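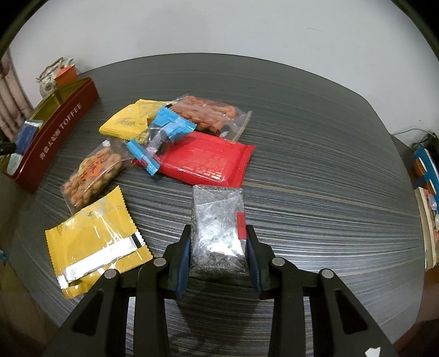 Mieke Van Hecke reckons that anything sold in a bag counts as a packet snack, nuts and all, and she told me so the moment she read my first go at this entry. I'm a bit stricter. For this article a packet snack is something dry, made to be eaten with the fingers, and sealed in a bag or wrapper by whoever made it or sold it. Twisted dough, little golden balls of something crunchy, seeds, biscuits, crisps: all in. A sandwich in cling film is out, and Mieke can write her own page!

Packaging

Most packet snacks come in one of three sorts of bag. The commonest is the pillow wrapper, sealed across both ends and usually crimped, with a zigzag edge that is meant to help you tear it (my success rate is poor, I keep scissors in the drawer). Then there's the plain clear bag, often with just a printed label or a little sticker, which I like best as you can see what you're buying. Last comes the zip-top bag, which may have a slider and can be shut again, at least until crumbs get into the track.

Colour is mostly a matter of habit and fashion. Red and gold are popular for festive packs in lots of places, and yellow wrappers turn up on everything from corn puffs to banana chips, so don't go by colour alone.

Fried dough snacks

Fried dough is a huge family and my favourite bit of the subject. The basic mix is flour, water or egg, a little fat, and either sugar or salt. For twists you roll the dough into a rope, fold it and let it wind round itself before it goes in the oil. Chinese mahua are made this way and can be finger-sized or truly enormous. Round ones are simply rolled between the palms, and some are coated in sesame first.

Sherif Bensaid lent me a handwritten recipe book from Lernden, 29 pages long, and 15 of those pages are fried dough in one shape or another. Two of the recipes are the same one copied out twice, with different amounts of sugar.

Seeds and powders

Black sesame is sold whole, cracked or ground. Whole seeds keep for months, but the ground sort goes stale much faster once it's open (it starts to smell of old paint, you can't miss it). Stirred into hot water with sugar it makes a thick drink or a thin pudding, depending who you ask.

Keeping them

Air and damp are what ruin a crisp snack. A clip or a tight fold does for a day or so, and after that I'd move the lot to a tin. Soft twists can be perked up in a low oven for up to 15 minutes, then left to cool completely before you put them away. Snacks with a strong smell, dried fish especially, want a tin to themselves.

See also: crackers; sesame; tins and jars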